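Point d'étape, août 2023 – club de Draremora, programme Istidora

Bonjour,

Je fais court, on part en stage demain matin. Le rapport complet suivra avec les comptes.

## Effectif

Groupe pro quasi bouclé. 20 joueurs sous contrat, plus 2 à l'essai – un latéral gauche et un milieu récupérateur. Le latéral plaît au coach, visite médicale passée, on attend la lettre de sortie de son ancien club. Pour le milieu, rien de décidé. Il n'a plus joué depuis mars et ça se voit sur les courses longues.

Pin-yu Liu a signé comme préparatrice mentale, mi-temps. Entretiens individuels avec tout le groupe, terminés sauf pour les deux gardiens. Elle demande un bureau fermé, le vestiaire ne convient pas. Je soutiens la demande.

## Centre de formation

17 jeunes inscrits en internat, deux de moins que prévu dans le dossier. Les chambres sont prêtes. Suivi scolaire assuré le soir, trois matières pour l'instant. Le coin lecture est ouvert aux jeunes comme au staff, chacun y dépose ce qu'il veut, y compris un gros volume de psychologie sociale en chinois. 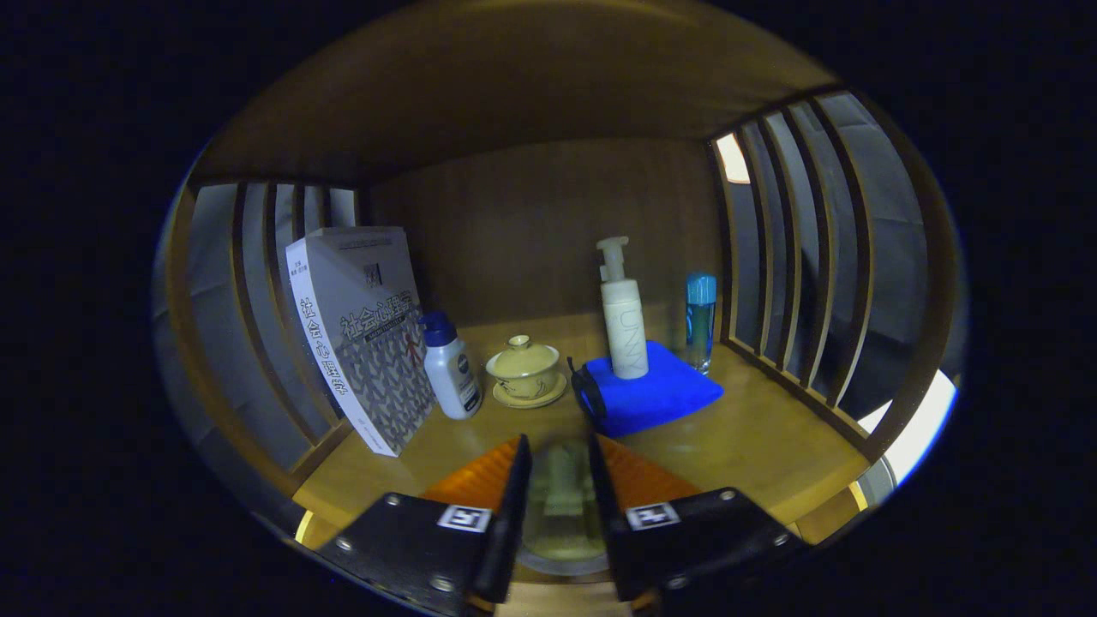

## Budget

- Transferts : aucune indemnité versée, que des joueurs libres.
- Équipement : Kröger a livré les maillots domicile. Extérieur toujours en attente, troisième relance envoyé.
- Déplacements : dépassement de 2000 euros sur le tournoi de Drukden. Le car prévu nous a lâchés, location en urgence. Facture jointe.
- Pelouse du terrain annexe : devis reçu, trop cher, on en redemande un.

## Ce qui bloque

Homologation de l'éclairage. Dossier déposé, pas de réponse de la ligue. Sans ça, pas de match en soirée et donc moins de billeterie – à prendre en compte dans vos prévisions.

## Demandes

Accord pour reporter la ligne « kiné » non dépensée sur les déplacements. Et versement de la deuxième tranche avant la reprise du championnat si possible, les salaires passent juste après.

Je reste joignable par mail pendant le stage, le téléphone capte mal là-haut.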